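Subject: Re: [castov-watchers] The engagement episode

Orla Nic Giolla wrote:

> Am I the only one who thinks the Castov proposal was filmed twice? He goes down on one knee in a blue scarf and gets up without it. Also, has anyone still got the list of episodes where Gidey nearly tells her about the brother? I want to check something before October.

Orla, you are not the only one. My sister rang during the adverts to shout about the scarf, and she doesn't even like the programme. My money is on the second half being reshot after they changed the ring, which in the first close-up is plainly a different ring.

As for Gidey, I make it 13 near-confessions, if you allow the one in the lift where he only breathes in. The list is in the archive under message 519, between the row about the theme tune and somebody selling a caravan.

Laundry got done during the recap, as ever. 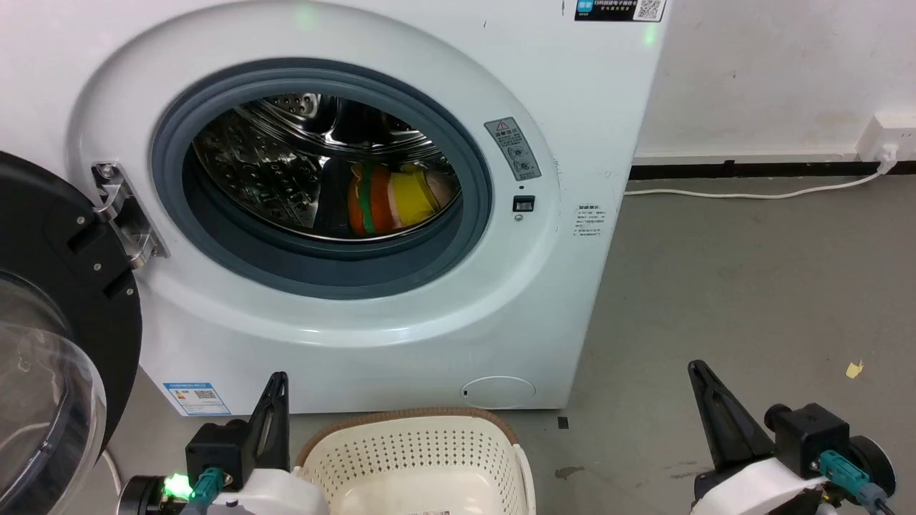
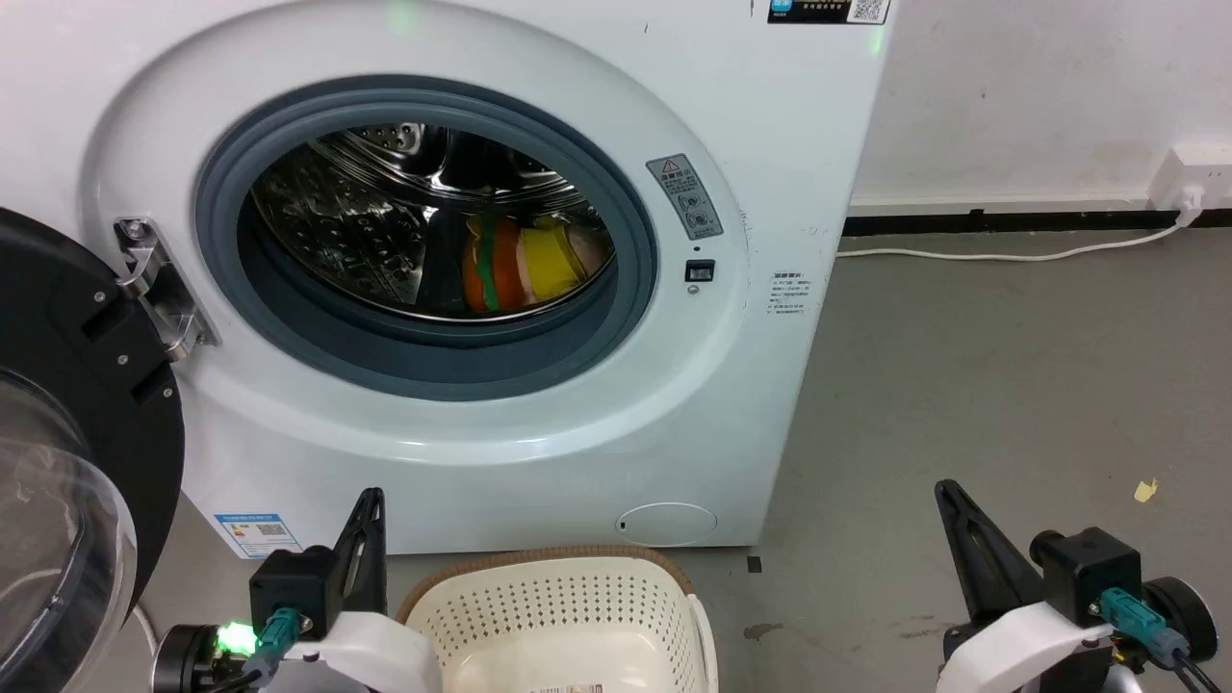
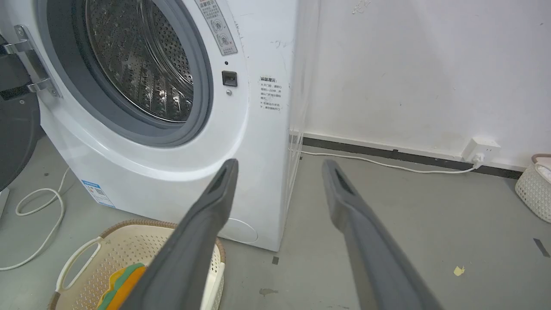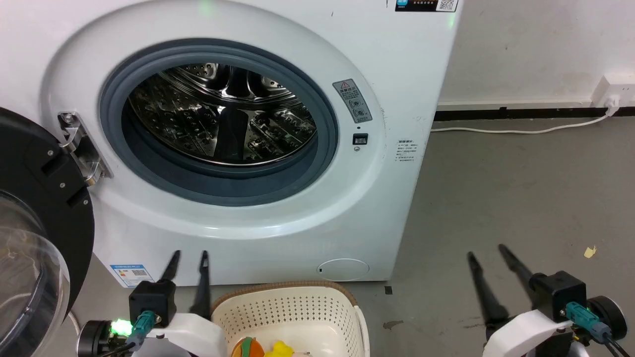 What bothers me more is the wedding. The trailer says it will be at Fisdale, the big house they used for the poisoning, and the vicar says the chapel was built in 1899. In the poisoning story it was burnt down by a jealous cousin in 1899 - I remember, there was a flashback with a candle. Either it was a very quick rebuild or the writers have only got the one year.

And will the wedding go ahead? I'd give you 1000 to one against. The actor playing the best man has already turned up in the Wondard advert with a beard, so I assume he goes off a cliff before the speeches.

Let me know what you find about the brother. I still think he's the dentist.

Maureen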